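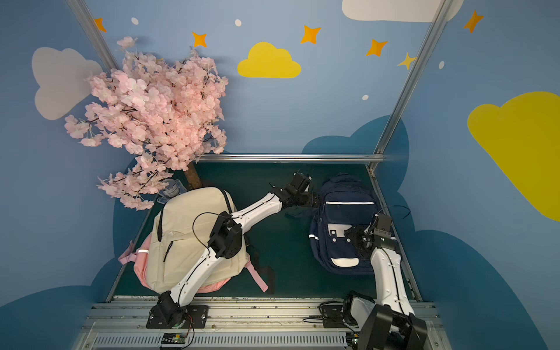 Tovell asked whether a school bag can go in the machine at all, as the sewn-in label has worn off and the zips on the last one seized after a wash in November.

Posted 28th June in Laundry and Fabric Care. 2 replies.

Stellach
Check for a stiffened back panel first. If it is card, hand wash only. Otherwise use a cool, gentle cycle with liquid detergent and no softener. Turn the bag inside out, close the zips and put it in a pillowcase. Mesh pockets snag on the drum, and clear plastic goes cloudy above a warm wash. Reflective strips should be wiped by hand.
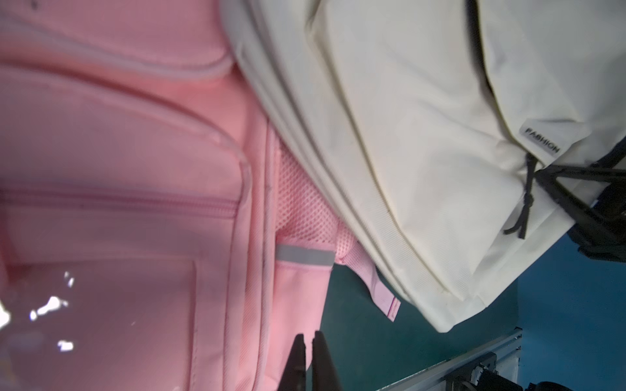

Randari disagrees about closing the zips. Leave them open by 50 mm so that grit can rinse out of the track. A seized slider is usually dried detergent. Brush it with an old toothbrush and warm water, then rub candle wax along the teeth.

Do not spin above the lowest setting. The padding in the straps holds water and the load goes out of balance.
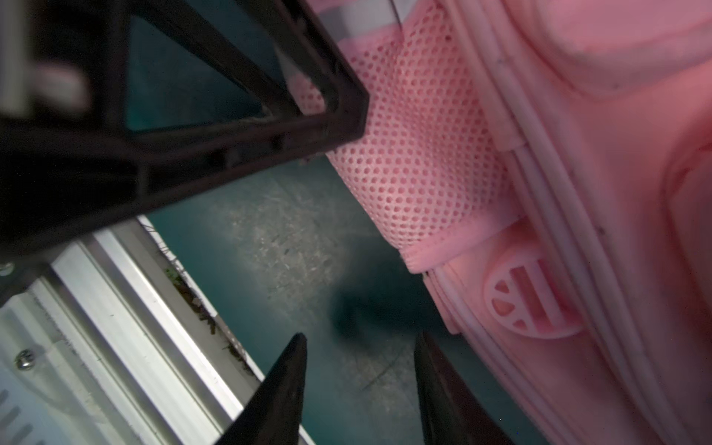 Drying takes up to 48 hours. Hang the bag upside down, pockets open, out of direct sun. No tumble dryer and no radiator.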